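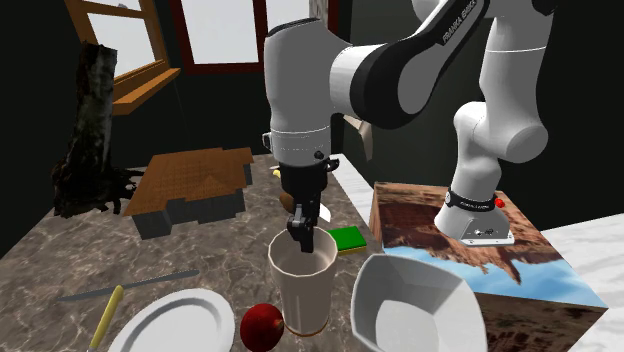

Faut-il recompiler les extensions Lurulard après le passage à la branche 2 ?
Les extensions écrites en C doivent l'être, celles écrites en Python se chargent sans modification tant qu'elles n'appellent pas l'ancien module de dessin.

La branche 2 de Lurulard est entrée en mai dans le dépôt principal. Le changement de numéro correspond à une rupture de l'interface binaire : la structure qui décrit une fenêtre a gagné un champ pour le facteur d'échelle, et ce champ a été placé au milieu de la structure pour conserver l'alignement. Une extension compilée avec les anciens en-têtes se charge, ouvre sa fenêtre, puis lit une largeur à la place d'une hauteur. Le chargeur compare maintenant le numéro d'interface à l'ouverture du module et refuse ceux qui ne correspondent pas. Le message est écrit sur la sortie d'erreur et dans le journal de session.

Marin Berisha a repris le moteur de rendu. L'ancien code redessinait la totalité de la zone visible à chaque défilement. Le nouveau tient une liste de rectangles invalidés, les fusionne lorsqu'ils se recouvrent, et ne transmet que le résultat au serveur d'affichage. Sur le document de référence (2000 lignes, coloration syntaxique active), un défilement complet demandait 2526 appels de dessin. Il en demande 442. Le temps processeur n'a pas encore été mesuré de façon satisfaisante : les résultats varient trop d'un pilote graphique à l'autre pour être publiés.

Deux régressions sont connues. Le curseur laisse une trace d'un pixel quand le facteur d'échelle n'est pas entier. Les infobulles s'ouvrent parfois sur le mauvais écran lorsque les deux écrans n'ont pas la même densité. La première a un correctif en relecture, la seconde attend une modification dans Fidia, la bibliothèque de placement, dont la prochaine version n'a pas de date.
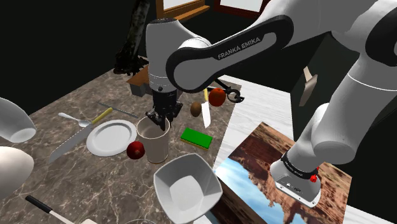
Migration des fichiers de configuration

Le format à sections est abandonné au profit d'un format clé-valeur à plat. L'outil de conversion s'appelle lurulard-migre et s'exécute une seule fois par profil. Il lit l'ancien fichier, écrit le nouveau à côté, et ne supprime rien. Les clés inconnues sont recopiées en commentaire à la fin du fichier, avec leur section d'origine.

Trois points à vérifier après conversion :

- les chemins relatifs sont désormais résolus depuis le répertoire du profil, et plus depuis le répertoire courant ;
- les raccourcis clavier qui utilisaient un code numérique sont traduits en nom de touche, ce qui échoue pour certaines dispositions bépo ;
- la clé « proxy » n'est plus lue, le réglage du système est utilisé dans tous les cas.

Ynyr Pritchard signale que les profils créés par les paquets Gough contiennent un fichier encodé en Latin-1. L'outil suppose de l'UTF-8 et s'arrête au premier caractère accentué. En attendant la correction, il faut passer le fichier dans iconv avant de lancer la conversion :

iconv -f ISO-8859-1 -t UTF-8 profil.conf > profil-utf8.conf

Il faut ensuite renommer le résultat en profil.conf. L'option --encodage est prévue mais son comportement n'est pas arrêté - la discussion porte sur ce qu'elle doit faire quand le fichier mélange les deux encodages, cas rencontré chez plusieurs utilisateurs.

Côté paquets, Cemcombe fournit des binaires pour les architectures 64 bits uniquement. La compilation en 32 bits reste possible depuis les sources, avec l'option --sans-cache-glyphes. Elle n'est plus testée par l'intégration continue. Les rapports de bogue la concernant seront acceptés s'ils sont accompagnés d'un correctif.
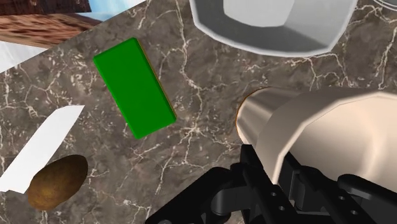 Bloc vert sur un plan en marbre, image de synthèse.

La documentation de l'interface C a été régénérée. Les fonctions dépréciées y figurent encore, marquées comme telles, avec le nom de leur remplaçante quand il y en a une. lur_fenetre_redessine() n'en a pas : l'appel est sans effet dans la branche 2 et peut être retiré. Les auteurs d'extensions qui forçaient un rafraîchissement par ce moyen utiliseront lur_zone_invalide() avec les coordonnées de la zone modifiée.

L'ancienne branche ne reçoit plus que des correctifs de sécurité. Les demandes de fusion ouvertes contre elle ont été étiquetées « à porter » et leurs auteurs prévenus par la liste de développement.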